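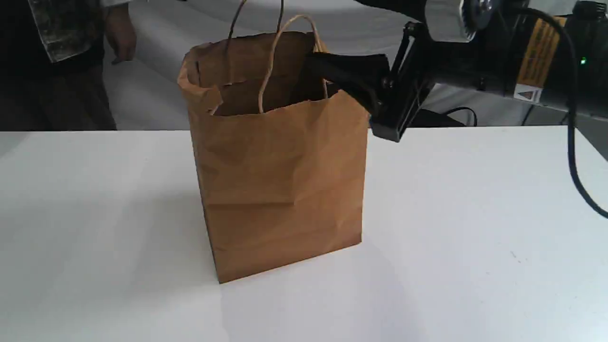

Según Chelsea Haslam, mientras haga falta alguien al lado para vigilar, la máquina no ha hecho la tarea: la ha hecho entre dos. Esa objeción llegó por correo con el primer borrador de esta lista y se ha dejado al principio porque varios puntos dependen de ella.

Lista de inspección y seguridad: brazo de sobremesa en tareas domésticas y de taller
Puesto de pruebas de Voltwood, sala Stoyanova
Revisión: octubre de 2019
Inspección y comentarios: Eftychia Mitsotakis-Vlachou
Tarea inspeccionada: manipulación de bolsas de papel con asas

Claves: C = conforme. NC = no conforme. O = observación, se puede trabajar.

1. ZONA DE TRABAJO

1.1 Mesa despejada, sin más objetos que los de la tarea. C
1.2 Superficie limpia y sin restos que enganchen el papel. O
Comentario: hay un par de motas oscuras en el tablero. No molestan a la bolsa, pero con la tarea de pasar la bayeta falsearían el resultado. Limpiar antes de cada serie.
1.3 Fondo fijo y sin partes sueltas al alcance del brazo. O
Comentario: el fondo blanco hace arrugas. Revisar la sujeción cada vez que se cambie la mesa de sitio.
1.4 Iluminación suficiente en toda la superficie. O
Comentario: la luz es desigual, con más claridad a la derecha que en la parte inferior izquierda. Con objetos claros sobre mesa blanca esto importa más que con una bolsa marrón.

2. BRAZO Y PINZA

2.1 Etiquetas de advertencia presentes en el brazo. C
Comentario: están la amarilla y el adhesivo del triángulo. Comprobar de cerca que la letra pequeña se conserva; a un paso de distancia no se lee.
2.2 Parada de emergencia probada antes de empezar. C
Comentario: probada con el brazo en vacío y otra vez con la bolsa cogida. En el segundo caso la pinza se queda cerrada, y así debe seguir. Si se abriera, una carga de vidrio acabaría en el suelo.
2.3 Dedos de la pinza sin rebabas. C
2.4 Tornillería de la muñeca revisada. NC
Comentario: no consta la firma de la revisión de marzo. Se repite el apriete y se anota en la hoja del puesto.
2.5 Velocidad limitada con personas en la sala. C

3. CABLES

3.1 Cables con holgura para todo el recorrido del brazo. C
3.2 Cables fuera de la zona de paso. NC
Comentario: el cable negro de la derecha hace un bucle y cae por el borde de la mesa. Hay que recogerlo y fijarlo bajo el tablero. Mismo defecto que en la inspección anterior.
3.3 Cables fuera del alcance de la pinza. O
Comentario: queda otro cable detrás de la mesa, en el lado del brazo. Llevarlo más atrás.

4. PERSONAS

4.1 Quien supervisa se coloca al otro lado de la mesa, con las manos fuera de ella. C
4.2 Ropa ceñida o cerrada. O
Comentario: las chaquetas se llevan abrochadas en el puesto. Con el faldón abierto no se debe uno inclinar sobre la mesa.
4.3 Nadie recoloca el objeto con el brazo en marcha. NC
Comentario: es la falta más repetida. Cuando la bolsa se tuerce, la mano va sola a enderezarla. Primero se para y después se toca. Se añade un aviso en la pantalla del puesto.

5. LA TAREA

5.1 La bolsa se mantiene en pie sin ayuda. C
Comentario: el papel arrugado y con el doblez marcado aguanta. Las bolsas muy usadas se apartan de la serie.
5.2 La pinza entra por la boca sin rasgar el papel. O
Comentario: el borde vuelto de un lado cambia de forma de una bolsa a otra y el programa no lo distingue bien del asa. Una persona mete la mano y corrige al tacto. El brazo no tiene ese tacto.
5.3 Las asas quedan libres y por fuera. NC
Comentario: un asa que cuelga hacia dentro se puede enganchar al sacar el dedo de la pinza. Hay que recolocarla a mano entre intentos, con el brazo parado.
5.4 Registro de intentos completo. C
Comentario: 876 intentos anotados, de los cuales 265 necesitaron intervención. Se cuenta como intervención cualquier toque, aunque sea para apartar un asa. Plilivon pedía que los toques leves fueran en columna aparte. No se ha aceptado.

6. ¿SE PUEDE DEJAR SOLO?

6.1 Coger y dejar piezas rígidas en posición fija (taller). C
Comentario: con resguardo y piezas siempre iguales, sí. Vusteo lo tiene así en su almacén y no veo motivo para exigir una persona fija al lado.
6.2 Abrir y llenar bolsas de papel (casa, tienda). NC
Comentario: no. Falla poco en fuerza y mucho en saber dónde está el papel.
6.3 Doblar ropa. No inspeccionado.
6.4 Recoger una mesa con vasos. NC
Comentario: suspendida hasta cerrar los puntos 2.4 y 3.2.

Sobre lo que plantea Haslam: de acuerdo en lo que toca a la bolsa. No lo estoy en lo que toca al taller, donde también hay vigilancia sobre una prensa y nadie dice que la prensa no prense. Lo que pido para una cocina es más modesto, que se pueda salir de la habitación 10 minutos y encontrar al volver la bolsa en pie y la compra dentro. Hoy no lo firmo.

7. PENDIENTE

Fijar el cable de la derecha bajo el tablero.
Apriete y firma de la muñeca.
Aviso en pantalla sobre tocar el objeto.
Apartar las bolsas con asas deformadas y guardar 2 como muestra.
Nueva inspección del bloque 5 cuando se cambie el programa de la pinza.

Resultado: apto para pruebas con supervisión. No apto para uso sin supervisión con bolsas de papel.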